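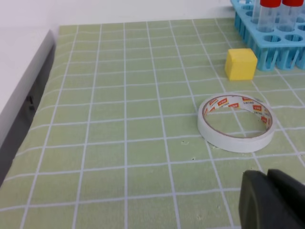

BRORKACH, 31 December 2018 – Kornard, the shared workshop on the wrong side of the rail yard, today announced that its home-built robot arm, Gil, is ready for visitors. Builders Marit Haugland and Jong-dae Hyun spent 433 evenings on it, three of them productive. Gil practices on a green gridded mat with a roll of white tape, a yellow block and a rack of red-capped tubes. "It has strong views on tape," said Haugland. Plans are free at the front desk – bring a pen.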